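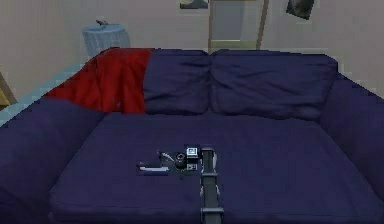

Reupholster or replace? Sagging seat, fabric still fine

Home & Furniture > Sofas and Chairs

tidewrack
Posted Tuesday, 7:14 pm
Looking for opinions before I spend money. We have a three-seater from Flirketti, bought new nine years ago for 1,400. Frame is solid, no creaks, no wobble. Fabric has held up fine apart from a little pilling on one arm. The problem is the seat. It has gone soft in the middle and you end up leaning toward whoever else is sitting there.

I got a quote from the upholstery shop in Hurkport. They want 500 to replace the foam and put new webbing underneath, keeping the fabric. New sofa of the same size is a lot more than that now. Is 500 fair? Would you do it?

oldgimp_lane
It's fair if the webbing is included. Foam alone, no. Ask them what density foam they are quoting. If they can't tell you, go somewhere else.

marrowfat
I would replace it. Nine years is a decent run for anything at that price. You put 500 in it and then the arms go, or the back cushions go flat, and you are paying again.

oldgimp_lane
The arms don't "go" on a solid frame. They're padding over wood. I have re-covered chairs older than me.

marrowfat
You have also got a workshop. Most people have to pay someone for every one of those jobs.

quillback
Before you pay anybody, turn it over and pull the dust cover back along one edge. It's just stapled. Look at the webbing. If it's the elastic kind and it has stretched, you can redo it yourself in an afternoon. I did ours for 42 in materials — a roll of webbing, a stretcher tool and a box of staples. The foam was fine once it had something under it.

tidewrack
Did not know you could get at it from below. Will look tonight. It's a single long seat cushion, if that makes a difference.

quillback
Makes the webbing easier to check, since you can sit in the middle and feel if it bottoms out on one side. Makes the foam more of a pain. You need one big piece, and it costs more to ship than it does to buy.

pennyroyal_b
Single cushions are the reason I won't buy that style again. You can't rotate them. Two or three separate ones, you swap them every month and they wear even. With one long one everybody sits in the same two places and that's where it dies.

dunlin
You can flip it if it's loose and has fabric on both sides. End for end as well. That's four positions.

pennyroyal_b
Ours was attached at the back. A lot of them are.

dunlin
Fair enough, then you're stuck.

tidewrack
OK, I got the dust cover off one side. Webbing is elastic, black with a stripe. 2 of the straps in the middle have come off the frame completely and the ones next to them are hanging. The outside ones look fine. Cushion is loose but the underside is a thin lining, so no flipping it over. I can turn it end for end.

quillback
There's your sag. Do all the straps while you're in there, including the good ones. They're the same age. Pull each one tight enough that it sounds a bit like a drum when you flick it, and fold the end over before you staple the second row.

oldgimp_lane
Agree with all of that except the staples. Use webbing tacks or clips. Staples are what let go in the first place.

quillback
Staples are fine if you use long enough ones and put in more than the factory did. The factory puts in three.

oldgimp_lane
I've taken apart plenty of sofas where somebody said that.

halfhitch
Not to start something, but does anyone know if Nautiyal webbing is any good? The hardware store in Honlow has it on the shelf and it's cheaper than what I've been ordering.

dunlin
Used it on a bench seat. No complaints, but nobody sits on that bench for more than ten minutes.

marrowfat
I still say look at new ones in November when the floor models get marked down. But for the price of a roll of webbing I would try the repair first. I was going off the 500.

tidewrack
That's where I am too. Going to order webbing and do the whole seat, then see how the foam feels. If it's still soft I'll get a price on foam by itself. Does the stretcher tool matter or can I do it with pliers?

quillback
Get the tool. Pliers chew the edges and you won't get even tension from one strap to the next.

oldgimp_lane
A block of scrap wood with a notch in it works. Wrap the webbing around, lever it against the rail. Get somebody to hold it while you tack.

tidewrack
I'll get the tool. I'll be doing it alone most likely. Will post again when it's back on its feet.

halfhitch
Please say which webbing you went with. I've got a loveseat waiting on the same job.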